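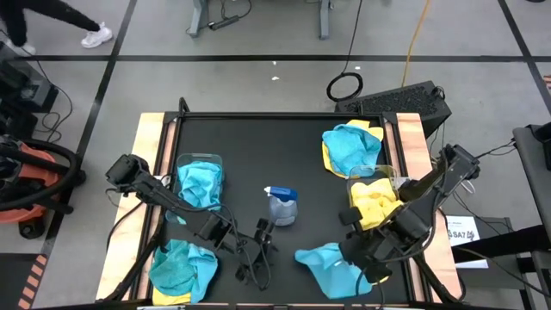

4.2 Do dark work surfaces reduce tired eyes?

The claim that a dark, matte surface is easier on the eyes than a pale one turns up in nearly every fit-out guide we read for this review. Few of the guides give a source. Those that do tend to cite one another, and the trail usually ends at the Plenik workplace survey, which drew 3871 responses and asked staff to rate their own eye comfort at the end of a shift. We think the survey has been asked to carry far more weight than it can bear.

The first problem is who answered. Staff at the Lowther offices had recently been moved to new rooms with dark benches, larger windows and new lighting. Staff at Dedwood stayed where they were, at white desks under old ceiling tubes. The Lowther group reported less discomfort, and the report credits the bench colour. It could just as well have credited the lights, the windows or the pleasure of having a new room. No site changed its surfaces and left everything else alone.

The second problem is the meaning of "dark". The survey form offered only "light", "medium" and "dark", and respondents chose for themselves. Many work areas don't fit any of the three. A matte black top with light wooden panels on either side (Figure 2) puts a dark field directly beside a pale one, and a person leaning over it may have both in view. Should that count as dark? Of the Dendovgate respondents, 513 gave an answer that didn't match the furniture list for their own floor. The report leaves them in without comment.

Gloss is a separate matter again. A shiny black surface can throw back a ceiling light quite badly, while a dull white one may give no trouble at all. Guides that recommend "dark, matte" finishes have joined two properties together, and the survey never asked about the second. We suspect that whatever benefit exists owes more to the dull finish than to the colour, but we have no data to show it and would not want to be quoted as if we did.

There was one attempt at a fairer test. The Dendovgate follow-up, run in August, lent desk covers in black and cream to 300 staff, who swapped colours halfway through. Average comfort scores barely moved. The authors call this "a trend in favour of darker surfaces", a generous reading given that the staff knew which cover was supposed to help.

None of this shows that surface colour has no effect. It may matter for fine work on pale materials, where contrast helps the worker find an edge. For general office use, we could find no good evidence that would justify replacing furniture already in service, and we have left colour out of the scoring in section 5.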